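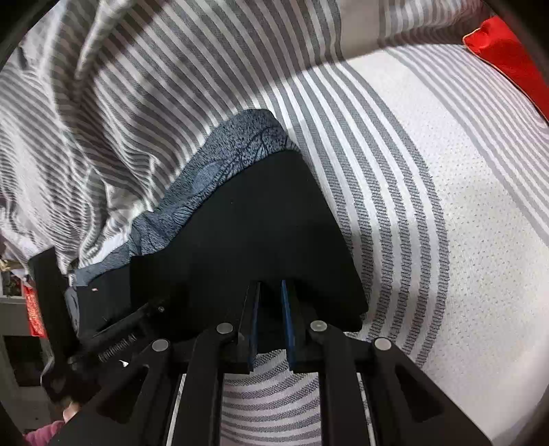 Every few years a label decides that some half-remembered kids' puppet show deserves a full restoration, and every few years I'm told it's a lost classic. The latest is Westerberg, out on disc with all 34 surviving episodes and a booklet that uses the word "visionary" far too freely.

I've watched most of it. The first four episodes are strange and funny. After that the writers found a formula — villain steals map, puppet falls in pond — and stuck to it until the money ran out.

Fans will say you had to be there. I was there. I was seven, and I watched it because the other channel had golf.

What bothers me is the price of all this reverence. The set was limited to 2000 copies, which makes people buy first and wonder later. I'd have been happy with the good episodes on one cheap disc. Instead we get the pond again, cleaned up so well that you can see the strings, and a second box promised for October.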